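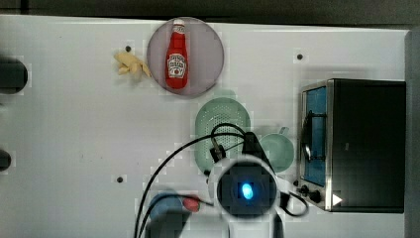 Recording examples for the Laur kitchen task

1. Put the arm in the start pose and check that the cables can move freely.

2. Press record, then guide the gripper slowly to the object. If you make a mistake, stop and delete the whole episode - do not repair it in the middle.

3. Record 40 episodes for one layout. Leave the plate and the ketchup bottle in place until you finish. 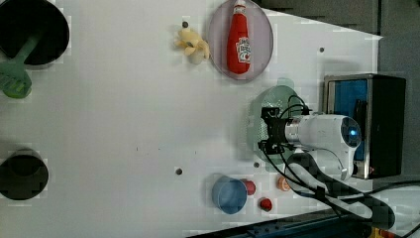

Gripper over the pale green bowl, seen from above.

4. Save under the layout name and write your initials in the log. Aušra Bite checks the episodes before training, and she will reject any that is shorter than nine seconds.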